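Two weeks with the Stukach hand grippers (long, sorry)

March 17, 2018

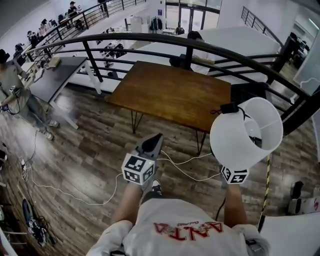 One gripper in each hand, and a lampshade in the right one.

So I finally got my hands on a pair of the Stukach grippers. A few of you have been asking since I mentioned them in the comments, and I kept saying "soon, soon," and then the box sat at Hadport for a while before I picked it up. Anyway! I've had the pair for two weeks now and I have opinions.

For anybody who wandered in from the sewing posts: these are grippers you hold and work with your own hands. No arm, no motors. You squeeze, the jaws close, and the marker cube on each one lets a camera work out where the gripper is and which way it's pointing. Do a chore that way enough times and you have something a robot with the same kind of jaws can learn from. I got interested because I want my own arm (the old one, yes, still on the bench, still missing a cover) to do more than push blocks around, and driving it with a joystick makes me want to lie down on the floor.

What's in the kit

Two grippers, the cubes to go on them, a head strap for the camera, a bag of spare jaw pads, and a printed guide that is much too short. The camera is not included. I knew that, because it says so on the order page, but it says so in pretty small type and I can see people missing it. The software is a download, and you get a code on a card tucked under the foam. I nearly threw the foam out with the card in it, so look under there first.

The pair cost me 1033 with shipping, which is a lot for two things with no motors in them. My friend Fotis Athanasiadis looked at the receipt and made a noise like a kettle. But he has also spent most of a year printing his own, and the last time I saw them one of the jaws was held on with a hair tie, so I'm not taking advice from that direction.

Setting up

The cubes click on and then you tighten one screw. Do tighten it. I left mine a hair loose on the first evening and the cube crept around as I worked, and everything I recorded that night was junk. The software didn't complain at all, it just cheerfully saved the whole lot. I would love a warning for that. Even a little beep.

Then there's the calibration, where you hold each gripper out in front of you and turn it slowly while the program counts up. The guide says to do it once. Aliki Gavalas, who has had her Stukach pair since September, told me she does it every time she takes the cubes off, and I've been copying her. It takes no time and my tracking got a lot steadier.

How they feel

Nice, mostly. The squeeze is light and there's a good long travel on it, so you can close the jaws a tiny bit at a time. The jaws come to a point, and at first I thought that was going to be a pain for anything bigger than a pen. I've come around. The point gets in behind edges really well, like the rim of a bowl or the fold of a towel, places where my old flat ones just bumped up against things and shoved them away.

Lampshades are my favorite test, weirdly. A shade is light and wide and it has a thin rim with a lot of nothing in the middle, so you can't just clamp it anywhere. You have to pick a bit of the rim, come in at a decent angle, and hold on without denting the fabric. If you squeeze like you're opening a jar, you'll leave a mark (I have one shade at home that now faces the wall). With the Stukach jaws I can get hold of a rim and turn my wrist and it stays put. With a heavier shade it wants to swing, and then you really want the second gripper in there to steady it.

Two-handed jobs are where I think the pair earns its money. I did towels, I did jar lids, I did that awful thing where you put a pillowcase on a pillow. The pillowcase took me 11 tries before I got one I'd show another human being. But I got it! And because both cubes are tracked in the same view, I didn't have to line up two recordings later, which with my old setup was a whole evening gone.

Things that bug me

The weight is all out at the front. For the first few minutes you don't notice, and then your wrists start sending you letters. I can do 30 minutes and then I need a break and a snack. Aliki wraps a strip of foam around her handles and says it helps. I tried it and it made my hands sweaty, so your mileage may vary.

The cubes are big. I get why, the camera has to be able to read the squares, but they knock into things. Cupboards are hard. Under-the-table stuff is hard. And if you cross your hands, one cube hides the other and the tracking drops out for a second. You learn to keep your elbows out a bit, like you're carrying two full mugs through a crowd.

Looking down is the other one. The camera sits on your head, so it sees what your head sees, and I talk with my head, apparently. Half of my early recordings have a nice view of the far wall in them because somebody said hi. Now I keep my chin down and answer people without looking up, and I come across as extremely rude. Sorry to everyone.

And cables. I have a thing about cables. Whatever floor you're working on, tape them down or move them before you start, because with your hands full and your eyes on the grippers you are not going to see your own feet much. I've stumbled twice. Nothing broke, except a biscuit.

Stukach or Pitley?

I know, I know, somebody's going to ask. I borrowed a Pitley gripper for a weekend last year, just the one, so it's not a fair fight. The Pitley is lighter and the handle fits my hand better (I have small hands). Its jaws are rounder and softer, and it was lovely on fruit and useless on cloth. It's also sold one at a time, so by the time you've bought two you're looking at a bigger number than the Stukach pair. If you're mostly picking up single objects off a table, I'd say try the Pitley. For anything floppy, or anything with a rim, I'd go for the pair I've got.

Support

I wrote to Stukach about the loose cube problem and got an answer the next morning from a real person, who told me the screw is getting a bigger head in the next batch and offered to mail me two of the new ones. They haven't shown up yet but I'll report back. The spare pads are easy to order through Politis, who also carry the cubes separately if you crack one. I haven't cracked one. I have dropped one down some stairs and it was fine, just a scuff on the corner, and it still tracks.

Would I buy them again?

Yes, I think so. I winced at the price and I still wince when I think about it. But I've recorded more usable stuff in two weeks than I managed all last winter, and I enjoyed doing it, and I can't say that about the joystick. If you only want to play around for an afternoon, see if you can borrow a pair first. Your wrists will tell you pretty quickly whether it's your kind of thing.

My plan is to get to 2000 recordings before I train anything, mixed up between lampshades, towels and lids, and then see what the old arm makes of it all. Fotis has bet me a dinner that it'll never manage a towel. I'll post the numbers either way, and the dinner, if there is one.

Leave your questions in the comments. I'm slow on replies this week but I do read them all, and if you've found a handle wrap that doesn't make your palms sweat, please, please tell me what it is.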